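Bench notebook, September, Monday
Small parts storage: ambers, rack, tabletop

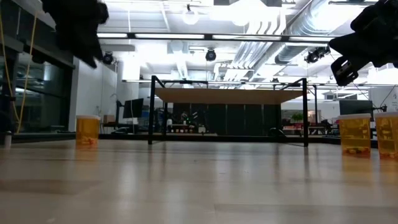 so the plan for the day was to stop arguing with myself over where the small pieces live and try an arrangement for real. The old drawer system is officially retired. I pulled the last drawer out first thing and it came apart in my hands, front panel in one hand and everything else on my shoes, which I'm taking as a sign.

For anybody picking this up cold: we have small colored pieces left over from every Kuninitz job, and they've been breeding. Some are good for patching, some are good for color matching, and a fair number are good for nothing, but I can't tell which until I need one. Up to now they've gone into whatever was closest (coffee tins, envelopes, the pocket of my apron, once a mug that somebody then drank from, sorry again). The ambers came in from Lestton last week, 13 of them in mixed sizes, and I've been itching to get going with them.

First impressions of the ambers. I like them! I didn't expect to. I wanted clear ones and ordered clear ones and was ready to be cross, but with the lights on overhead they glow, and the glow goes right down onto the tabletop in a big orange smear. It's cheerful. The pale lids are good too, because you can write on them in pencil and rub it off again, and because you can spot at a glance whether a lid is on. Our last lot had see-through lids on see-through bodies and I must have tipped the contents out a dozen times thinking they were closed.

The drawback is the obvious one, and I should have thought of it before getting so pleased with them. Everything in an amber container looks like it belongs to the same family. Reds go orange, oranges go more orange, yellows hold up fairly well, and anything dark just goes dark. I can tell yellow from red through the side. I can't tell our two reds apart at all, and those are the two that matter, as they've been mixed up on three separate jobs. So: no judging color through the side. Lid off, piece out, hold it under the lamp. I've put that on the inside of the cupboard door and I'm putting it here too.

What I've got so far on sorting:

The small container on the left is for oranges and reds only, and it's just got a little heap in it for now. I'd like it to stay small. If it fills up we're keeping too much.

The bigger ones on the right are the mixed lots. Yellow, red and the dark odds and ends can share, and there's a second one next to it that's more orange-red with some yellow in there. I did think of splitting them properly, one color each, and I spent most of the morning going back and forth on it. In the end mixed won. When I go looking for a scrap I almost never want "a yellow," I want something that'll sit nicely by something else, and having them jumbled together helps me see it. (Except through amber, see previous complaint.)

I'm leaving them shallow on purpose. A layer along the bottom is the right amount, you can swirl the thing and see every piece without digging. The moment they're half full they turn into drawers again. I'm going to say this loudly to everyone and then be the first one to break it.

On to the rack. Thin black metal frame, flat light brown board across it, open underneath. It's been hanging round the shop since the Novley order and has been used as a plant stand, a drying shelf and a step (please don't use it as a step). It's at the far side of the table now and I think it's found its home. It's low and wide, so it doesn't block the view across, and the gap beneath means you don't lose the table space it's standing on. My idea is that ambers in use stay out on the table and ambers not in use go up on the board. Two places, one rule, even I can manage it.

One thing I noticed while moving it: the front legs come up higher than the board, so there's a bit of post standing proud at each corner. At first I thought that would be a nuisance for sliding things on and off from the front. Tried it with a full coffee tin and it was fine as long as you come in through the middle and don't aim for the corners. It might even stop something getting nudged off the side. I gave the board a good push from one end and it didn't shift, though I'd like to get felt under the feet before somebody drags it. The finish on this table marks if you so much as look at it.

Which brings me to the tabletop. I gave it a proper wipe down before setting anything out and it came up very shiny, more than I want for fine work. You get the overhead lights back at you in long streaks and if you're hunting for one tiny pale piece you can lose it in the glare. I lost one, found it, lost it again. A matte mat in the working area would sort that. We've got an offcut from the Wysocka job that's 45 by 92 centimeters and I'm fairly sure it would do without trimming. Going to dig it out tomorrow. I don't want it under the ambers, just in front of them, where the hands go.

The brown patch on the left side of the top is still there. I had a go at it with the usual soap, then with the stronger stuff, then stood back and decided it's part of the character of the place. If anyone knows what it is, write it in the margin. I've stopped believing it was tea. And keep an eye on the seam over toward the right: small pieces will find it. I ran a fingernail along it and got a line of dust and something sharp, so a bit of wax in there before we start sorting for real would be a kindness to all of us.

Things I tried that didn't work, for the record:

Standing a small amber on top of a big one. Looks lovely, lasts until you need the one underneath, which is immediately.

Lining them all up along the back edge. Tidy, yes, but then you're leaning over your work every time you want a lid off, and I had my sleeve in the glue by ten past eleven.

Labels on the sides. The pencil won't take and the tape leaves gum. Lids only. The trouble with lids only is that lids get swapped, so I've scratched a tiny mark on the base of each one with a matching mark under its lid. It's ugly and it works, so far.

After lunch I timed a fake job, pulling 6 pieces for an imaginary patch, first from the old tins and then from the new setup. I'm not writing the times down as I knew where everything was and it wouldn't be fair. It felt quicker. It also felt a lot less annoying, and there was no moment of tipping a tin out and chasing it across the table, so I'm calling that a good afternoon.

Still undecided: what to do with the tiny stuff. Anything smaller than a grain of rice gets stuck in the bottom corners and you need tweezers. Could have its own container. Could go in the bin! I keep a lot of things in the name of being careful and then sweep them up a year later. Leaning toward the bin, but I'd like a second opinion before I throw away somebody's favorite crumbs.

Also undecided is whether to ask Lestton to swap the rest for clear. They'd probably do it. I'd miss the glow, and now that the lid-off rule is written up I may not need to. Giving it to the end of the month, then I'll decide.

To do:
- felt for the rack feet
- find the Wysocka mat
- wax for the seam
- more pencils, the soft ones, the hard ones skate on the lids
- empty my apron pockets into the sorting pile, all of them, including the one I always forget
- take the dead drawers out to the yard before they end up back under the bench

Stopped at half past four. Left the ambers out where they were so I can see how I feel about the layout in the morning. If you need the table before I'm in, lift them onto the board, lids on, and check the marks match.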